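Keeping a Mail Ballot in Good Condition at Home

Plirkent Household Notes — Paper and Records

A mail ballot is a machine-read form. It is printed to a fixed size, folded on scored lines and scanned at a set speed, and most of the trouble it meets happens between the mailbox and the return envelope.
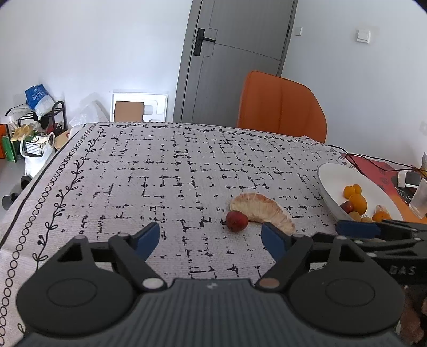 The notes cover storage, marking, folding and sealing. They apply to the standard paper packet used in Kinyua County and most places with a similar system: a ballot card, a secrecy sleeve, a return envelope and an instruction sheet. Where the instruction sheet in the packet differs from anything on this page, follow the sheet.

On arrival

Open the outer envelope along the top edge with a letter opener or a table knife. Do not tear it. The return envelope is usually packed flat against the inside face and a torn corner will often go through both.

Check that every piece listed on the instruction sheet is in the packet. If something is missing, call the election office that day. In Wasstead the cutoff for a replacement by mail comes earlier than most residents expect, and after that a replacement has to be picked up at the counter.

Keep the pieces together in the outer envelope until you are ready to mark the ballot. Write the return deadline on the outside of it in pencil. Households with more than one voter should put a first name on each outer envelope as well. Return envelopes carry a barcode tied to one voter, and a swapped pair means two signatures that fail to match.

Storage before marking

Store the packet flat in a dry drawer or between two hardback books. A kitchen is acceptable if the spot is away from the stove, the sink and the kettle. The top of the refrigerator is a poor choice. It is warm and greasy, and the gummed flap picks up moisture there.

Gummed flaps (the kind you wet) will seal themselves in humid weather. Slip a strip of wax paper under the flap until it is needed. Baking parchment also works. Plastic wrap clings to the gum and should be left in the roll.

Do not refold the ballot along new lines. The score marks are placed so that no crease runs through a marking oval, and a crease through an oval can be read by the scanner as a faint mark.

Preparing the surface

Clear a space at least two ballots wide. Wipe it, dry it with a separate cloth and let it stand a few minutes. Wood with an open grain needs a backing sheet or the pen will drop into the grain and leave a broken fill. One sheet of plain printer paper is enough. A cutting board is not suitable, even a clean one, as knife marks will telegraph through the card.

Wash and dry your hands. Hand cream and cooking oil both leave a film that repels ink, and the result is a pale oval with a dark rim. Citrus juice is worse, and it will also brown the paper slightly over a few days.

Pens

Use the color named on the sheet, normally black or dark blue. A medium ballpoint is the safest general choice. Test it on scrap first and draw a few circles until the line is even.

Felt-tip pens are permitted in some counties and discouraged in others. If yours permits them, check for bleed-through on the scrap sheet. Gel pens need a longer drying time than the label suggests; allow five minutes before folding. Avoid erasable pens entirely. The ink fades with heat, and a delivery van in summer is hot enough.

Pencil is fine for the worksheet on the back of the instruction page and for nothing else in the packet.

Marking

Fill the oval from the outline inward. Work down the card from the top left if you are right-handed, and from the top right if you are left-handed, so that the hand stays off fresh ink. Keep a folded sheet of scrap under the heel of the hand.

If an oval is filled by mistake, stop. Do not use correction fluid or tape, which can flake off inside the scanner. Some counties accept a line through the choice, others want a new card. The sheet will say which.

For a stain on the card, blot with dry white paper towel and do not rub. If the stain touches an oval, a barcode or the black timing marks along the margin, request a replacement. A faint spot in the blank margin seldom matters.

Folding and sealing

1. Let the ink dry.
2. Fold the card on the factory lines only, and press the folds with the side of a clean thumb.
3. Put it in the secrecy sleeve, if one was supplied.
4. Put the sleeve in the return envelope with the open edge facing down.
5. Seal with a damp sponge. A saucer and a corner of kitchen sponge will do; wring it out well.
6. Press under a book for ten minutes.
7. Sign and date on the marked line, on a hard surface.

Sign last — a signature written on an unsealed envelope is easy to smear while the flap is being worked. Use the form of signature on your registration. The Wasstead office reported 1552 return envelopes in its March local election, of which 213 needed a follow-up before they could be counted. Most of these were unsigned or signed in the wrong place.

A flap that has lost its gum can be closed with a thin line of glue stick. Clear tape is accepted in many counties, though it is worth calling first. Staples are not accepted anywhere we checked.

Keeping a record

Tear off the numbered stub, if there is one, and keep it with household papers until the results are certified. Note the date and the drop-off point on the back. A Porudix-type accordion file with one pocket per voter is a convenient size, and so is a used outer envelope.

Recycle the instruction sheet after certification. Shred the outer envelope if it shows a full name with a voter number.

Spare supplies worth keeping in the drawer

Two black ballpoints, wax paper, a glue stick, plain scrap paper and first-class stamps. Check the postage line on the return envelope before using a stamp, as many are prepaid.

Shares: 5
Comments: 2

Related items
Flattening Creased Documents Without an Iron
Removing Yard Sign Stakes From Hard Ground
How Long to Keep Voter Registration Notices
Cleaning Adhesive From Window Posters
Storing Folding Tables Used for Public Meetings

Contact Plirkent Household Notes | Copyright Plirkent | Back to top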